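The Drivier Cup is a student robotics contest held each April in Clinton, with teams from Salinas and Grinano as regular visitors. Entrants must sort, carry and set down a series of ordinary objects, a task most toddlers manage while thinking about something else.

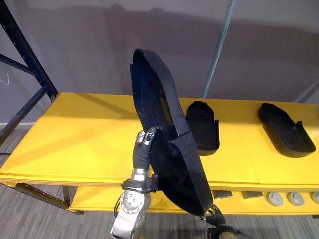
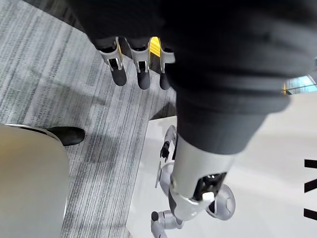
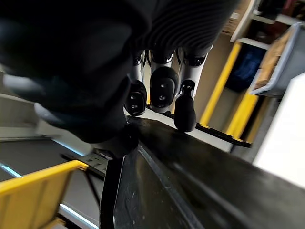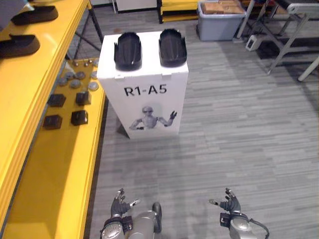

The handling round is the oldest part of the Cup and the source of most of its arguments. Each team gets 2 attempts, worth up to 155 points together. Shape counts for a great deal. The black shells, long and rounded like slippers, can be pinched by a lower edge and held nearly upright over the yellow table, or set side by side on the white pedestal marked R1-A5, and the rulebook has firm opinions on both. An earlier edition of the rules ran to 400 words. The present one is longer, chiefly on the meaning of "placed."

Students write their own control programs and are marked separately on their logbooks, which judges read for evidence of planning and often find evidence of pizza. Coaches may watch but not speak - a rule that was tightened after the Grinano team's coach took up humming.

## Scoring

A dropped object may be retried once. Ties are settled by the logbook mark, then by a coin toss, and the toss has so far drawn fewer appeals than the judges.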